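Plemimley shelf set: read me first

Version note, Mar 19, 2021. Maintained by Dzintra Grīnberga, Costent packing floor.

What this is

A set of recordings of people tidying jars and shakers on and off a small rack, made with hand-held grippers. Costent bought the recording kit from Flimance in order to teach a Cormier arm to restock the sample shelves. The sample shelves were restocked perfectly well before, by us, but the arm doesn't take a lunch break and this was felt to be significant.

The set holds 70 recordings by 7 people over 2 shifts. Each recording is one go at the task, start to finish, including the goes that went badly. Please leave those in. The first clean-up removed every fumble and left us with a set in which glass is never awkward to hold.

Who made it

Packers, all from the day crew, all paid their normal rate. Nobody was made to take part, though the alternative was the label printer. Names have been replaced with letters. Everyone on the floor can still tell who is who from the way they put a jar down, so treat the letters as a courtesy.
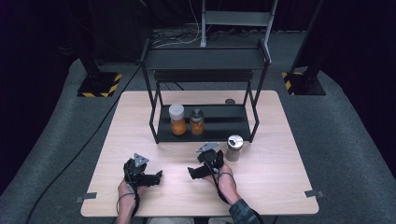 Rack, two jars and the shaker, with a gripper in each hand.

What changed on the floor

Recording is now a job, with a line on the rota. It takes one packer off the line per shift, and the line target has not moved to match. This has been raised. It is being looked at.

People also work differently after a spell on the grippers. You lose your fingertips for an hour and start planning each grab like a chess move, then go back to the line and carry on doing it for a while. Supervisors: slow hands after a recording session are expected and should not go in anyone's file.

On the question everybody asks: the arm is meant for the sample shelves only. That is what we were told in March and I have it in writing. The copy is pinned by the kettle.

Known problems

Recordings by person D are left-handed. They are correct.

Clear lids are harder on the Cormier than white ones. Humans have not noticed a difference.

In 9 recordings somebody off to the side is giving advice. The sound has been stripped, but you can see the moment the advice is taken.

Folder names say "shelve" in some places and "shelf" in others. Two people, two opinions. Search for both.

Use

Inside Costent, for training and testing the arm. Not for timing staff, comparing staff or settling arguments about who is quickest. Requests to remove your own recordings go to Dzintra and don't need a reason.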